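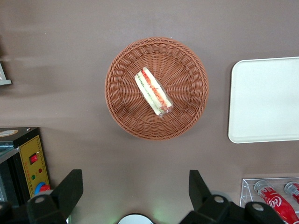 Fullmont, 12 October 2018

Kitchen Guidance for Fundraising Lunches

The Fleklow Fund supports member charities that raise money through lunches at offices, schools and places of worship. Member groups often ask how food should be prepared, priced and served at these events. The guidance on this page applies to small lunches prepared in a home kitchen or a shared kitchen. Groups using a licensed caterer should follow the terms of their contract.

Before the event

Confirm with the host site which parts of the kitchen may be used and at what times. Ask whether the refrigerator has a free shelf and whether the dishwasher is available to visitors. Many office kitchens have one sink, and washing produce there after someone else has rinsed coffee cups requires a full cleaning first.

Check local rules on the sale of homemade food. Some towns treat a suggested donation as a sale. The host site may also require a permit or a certificate of insurance, and requests for these should be sent well before the menu is settled.

Keep the menu short. The Wurnilau chapter offered 11 items at its April lunch and took home a large share of them unsold. It now offers seven, including soup in the colder months, and its income per guest has gone up.

Collect recipes in writing from everyone who cooks. Each recipe should list all ingredients, including those contained in bought sauces, spreads and stock cubes. Keep the labels from packaged goods until the event is over.

Preparing the food

Wash hands for at least 20 seconds before handling food and again after touching raw meat, eggs, trash or a phone. Tie back long hair. Anyone who has been ill with a stomach complaint should take on a task away from the kitchen.

Cold food should be held at 40 degrees Fahrenheit or below and hot food at 140 degrees or above. Perishable dishes should not stand at room temperature for more than two hours in total, counting time spent in a car. Place a thermometer in the cooler as well as in the refrigerator.

Butter or a thin layer of soft cheese on both slices will keep bread from turning soggy under tomato or cucumber. Slice tomatoes early and let them drain on a clean towel. Egg and tuna fillings hold up better if they are mixed on the morning of the event, with the dressing added last.

Cut sheet cakes while they are cold, using a long knife dipped in hot water and wiped between cuts. Frosted cakes travel best uncut. 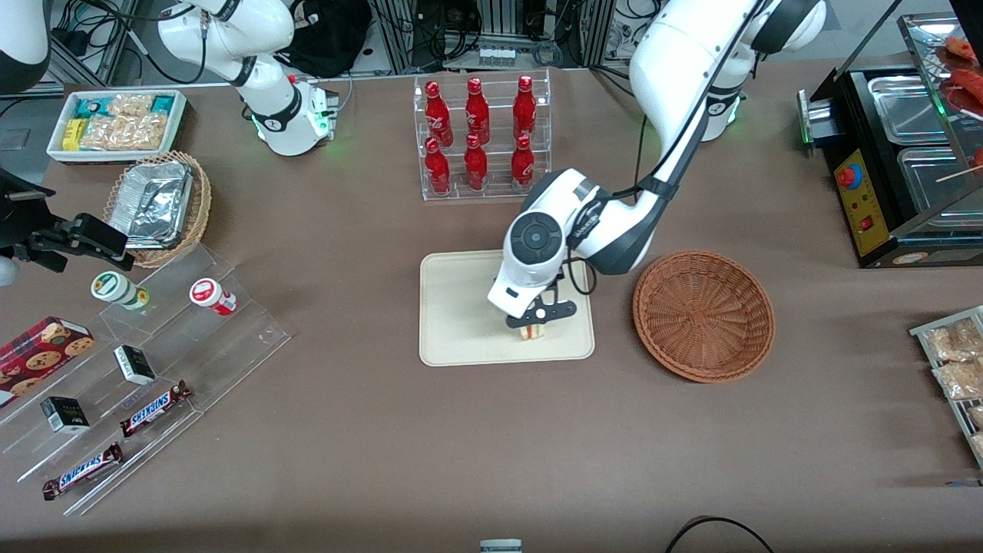
Portions should be decided in advance and kept the same throughout the event. Guests who are giving to a cause seldom object to a modest serving, but they do notice when the person ahead of them receives a larger one. Write the portion size on the inside of the lid of each container so that servers on the second shift can follow it.

Reducing waste

The Fund's member charities work on rivers, forests and clean air, and guests reasonably expect the lunch table to reflect that work. Ask the host site whether its own plates and cups may be used. Where they may, schedule two people for washing up and allow them to eat first.

Use water pitchers in place of single bottles. Linen napkins can be borrowed from the Fund's office in Lau with one week's notice and should be returned laundered.

Compostable plates are useful only where a composting service accepts them. Call the hauler before buying. Plates marked compostable that go out with regular trash cost more and bring no benefit.

Unopened packaged food may be offered to a local pantry if it has been stored properly. Most pantries will not take food prepared at home. Send those leftovers home with the cooks, provided the two-hour limit has been observed.

Handling money

Cash and food should be handled by different people. Place the donation box at the start of the line, with pledge forms and pens beside it. Forms left next to the soup tend to come back unreadable.

Record the cost of ingredients, including donated ones, on the event sheet. Receipts may be submitted to the Lau office by mail or in person. Groups that wish to claim supplies against their event grant must attach the original receipts, and copies are accepted only from groups that shop online.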